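How to Fold a Chunky Patterned Sweater So It Stays Flat

I love a loud sweater. Stripes, zigzags, diamonds, give me all of it! What I don't love is opening a drawer in June and finding a lumpy knot of wool with a stretched shoulder. My friend Latifa Ragab taught me this fold years ago and I've used it on every knit I own (over 80 at the last closet clear-out, don't judge).

You need a flat surface bigger than the sweater with its arms out. A bed is perfect. Smooth the covers first.

Step 1. Pick the sweater up by the shoulders, never by the neck, and lower it onto the bed. Let the sleeves fall wherever they like for now.
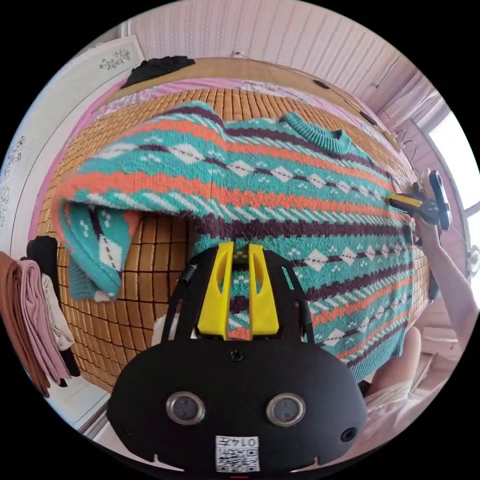

Step 2. Pull the hem straight, then work up the sides with flat palms. Pat, don't tug! Knits stretch faster than you'd think, and a tugged side seam will show when you wear it.

Step 3. Sleeves next. Bring each one out to its own side and run your hand down to the cuff to get the twists out.
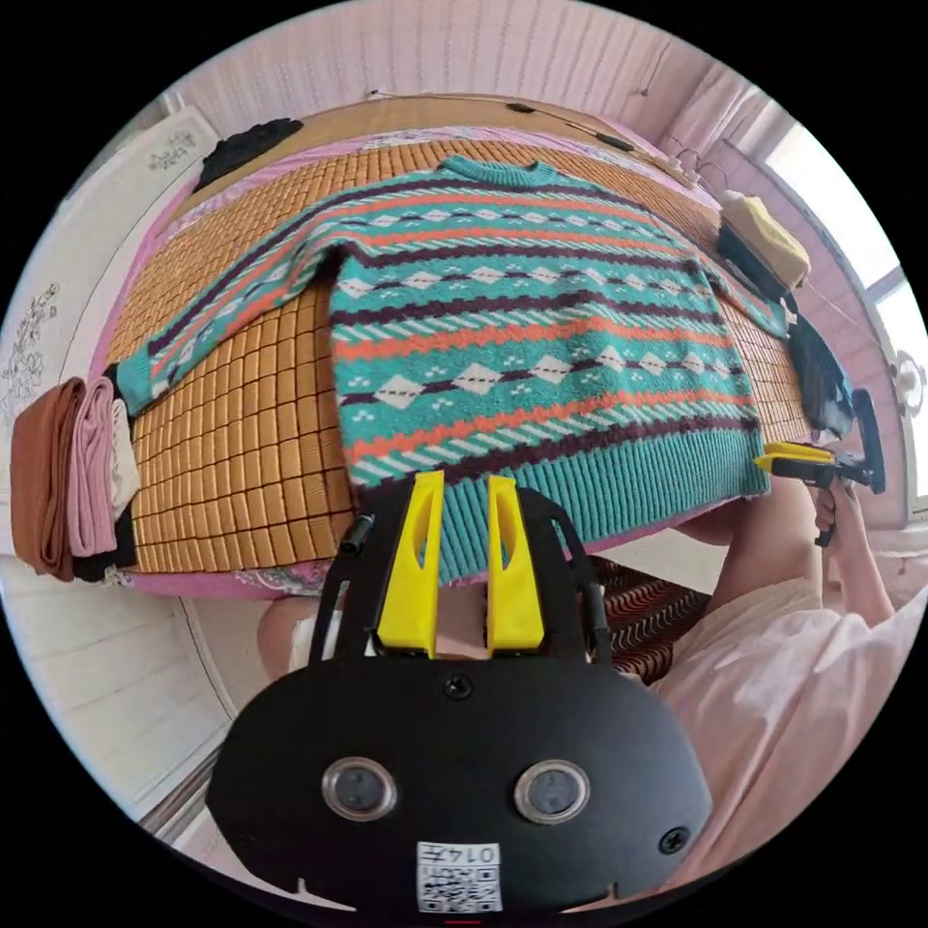
Step 4. Check that everything is even before you fold anything. Stripes are a gift at this stage - they work like lines on notebook paper. With teal and coral bands running across the body and a wide ribbed hem at the bottom, you can spot a crooked side right away. Plain sweaters need a bit more squinting.

Step 5. Fold one side in toward the middle, then lay that sleeve straight down along the body. Do the same on the other side so you have a long rectangle.

Step 6. Fold the hem up to the middle, then once more to meet the neckline. For a shallow drawer, fold in thirds.

Stack heavy knits at the bottom and thin ones on top. Mine go in a Cikwood drawer, five to a pile, with a cedar block in the corner.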